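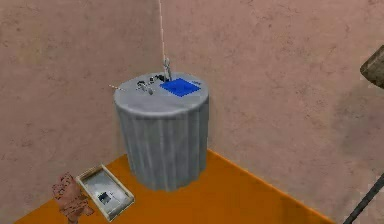
By Zuweira Asante | Updated July 20, 2023

FAQ: the Wullero gripper fault

What went wrong?
In May our simulated gripper started closing before it got down to the blue pad. It hangs on a long thin cable over the grey cylinder, and in 9 runs out of 100 it shut on nothing at all and went back up as if it had the pad. The log said "success" every time!

Did anything get broken?
Nope, it's all simulation – the same little room with the orange floor every time. I'd still call it a safety matter, though, because Horacio was getting ready to copy those settings to the real rig.

So what was the cause?
My fault, I'm afraid. I changed the cable length in one file and forgot the other, so the controller thought the prongs were lower than they were. Vsevolod spotted it after I'd spent three days blaming the contact solver (sorry, contact solver).

Does the clutter on top of the cylinder matter?
Not for this bug. I moved the small dark pieces around and got the same early close.

Is it fixed?
Yes, in the current Wullero scene files. I ran 200 more and had no early closes. The log also checks for contact now before it says "success".

I have an old copy. What do I do?
Please don't run it on hardware! Grab the new files, or set both cable lengths to match and restart.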